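Workroom notebook, Hararlow local history
18 August 2020
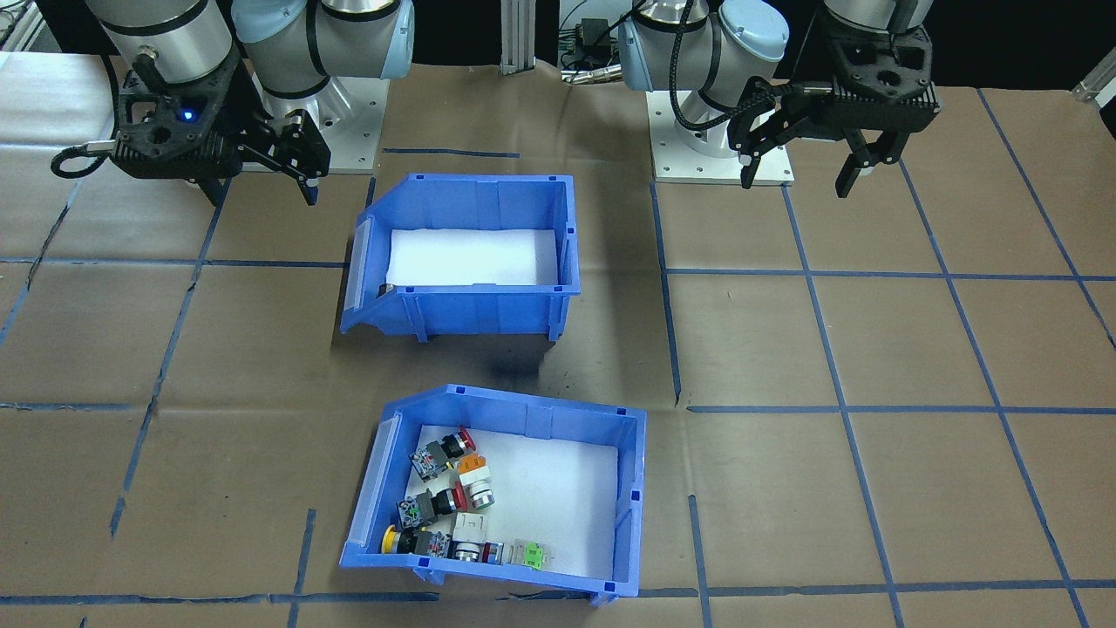
Picked up the Rolero ledgers again after a fortnight of avoiding them. For anyone coming in cold: Rolero's was the general store on the corner where the chemist is now, and the ledgers came to us in a banana carton that had been under a house. Volume 2 is the one with the good gossip in it. Volume 5 is the one the silverfish preferred, and I can't fault their taste, the paper is much nicer.

Brushed the first gathering of vol. 5, soft brush, away from the spine. The gutter is full of what I have put down as "grit" and what I suspect is chook feed. Kept a pinch in a labelled envelope because the last time I threw out something like it I got a talking-to that lasted through morning tea.

Folio 26 is the page everyone wants. It has the Leiva account on it, and the Leiva account is what the whole argument over the date of the bakery hangs on. The printed town history says the bakery opened after the bridge. The ledger has Leiva buying flour by the bag and salt in quantities no household could get through, and the bridge timber turns up as a carting charge well further on. So either the bakery came first or the Leivas were very thirsty people.

Before I get carried away: the ledger isn't strictly in order. The storekeeper had a habit of going back and filling blank half-pages when he was short of paper. You can pick it by the ink, which goes from a decent black to something like cold tea. Folio 26 looks to me like it's all the one ink, but I looked at it under the bad lamp. Look again in daylight before telling anybody. (I have told two people already. Look again anyway.)

Transcription notes, mostly to stop me changing my mind every session:

"do." stays as "do." and we don't expand it. I know the style sheet says expand. The style sheet was written by someone who hadn't met a page with nothing but "do." on it from top to bottom.

Weights as written. He uses a squiggle for pounds weight that looks exactly like his squiggle for "paid". Context usually sorts it out. Where it doesn't, square brackets and a question mark, and move on with your life.

Spelling as written, including Mera, which appears as Meera, Mearer and once, gloriously, Mirror. All the same creek. Put the standard form in the place index and leave the poor man's spelling alone in the text.

Anything crossed out gets transcribed with "struck through" after it. The crossings-out are where the arguments were.

The index now stands at 3,129 entries, counting the duplicates I haven't merged yet. I ran the sort again and found that "Hararlow Hall", "the Hall", "Hall, Hararlow" and "Hall (see Hall)" are all living separate lives. The last of these was me. I've no memory of doing it, but it's in my initials and has my habit of not finishing.

Merged the first three. Left the fourth for now as a warning.

Mera flood material: the folder of cuttings has turned up in the map drawer, under the parish maps, where no sane person would have filed it and where I apparently did. Cuttings are in poor nick. Newsprint gone the colour of weak toast, folded in quarters, rusty pin through the lot. Got the pin out with the thin spatula and some language. Two of the cuttings have shadow prints of each other where they've been lying face to face, so you can read the cattle prices backwards across the flood report. Interleaved with tissue and put them flat under the small weights.

The flood report itself is better than I remembered. It says the water reached the second step of the store, and that the storekeeper carried on serving from the back verandah. It also says the bridge "behaved admirably", a nice thing to say about a bridge. If that's the same bridge as in the carting charge we have a latest possible date for it, provided the cutting can be dated. Naturally whoever cut it out trimmed off the masthead, the date and the page number with great care, and kept a full inch of margin on the side with nothing on it.

There's an advertisement on the back for a clearing sale. That's the way in, I think. Clearing sales get advertised for weeks and the sale notice should be in the run of papers on film. A job for the reader when it's working again. It is currently making a noise like a magpie in a bin.

Oral history tapes: listened to the first side of the one marked "Hararlow, old school, misc." Most of it is a kettle. Then there's a good stretch on walking to school along the Mera when it was low and getting the strap for wet boots, then the kettle comes back. The speaker says the Leivas' bread cart came past the school gate, and that the horse knew the stops better than the driver did. Every bread cart horse in every oral history ever recorded knew the stops. I've transcribed it faithfully and passed no comment, apart from this one.

It's useful for the route though. School gate, then the hall, then over the bridge. Pencilled it on the photocopy of the town map, NOT on the town map.

Supplies: nearly out of the unbuffered tissue. Plenty of the blotter. Cotton tape is down to the end of the roll and what's left is in lengths suited to tying up a very small parcel. The good pencils have migrated to the front desk again.

To do, next session:
Folio 26 in daylight, with the magnifier.
Find the clearing sale notice.
Check the bridge timber entry, copy out the carting charge in full.
Finish brushing vol. 5 as far as the torn section and then stop. Don't start on the torn section at the end of an afternoon.
Second side of the tape.
Hall (see Hall).

Later, same day. Had the ledger by the window for the last of the light. Ink on folio 26 is the same from top to bottom except for the final line, which is the cold tea. The final line is the salt.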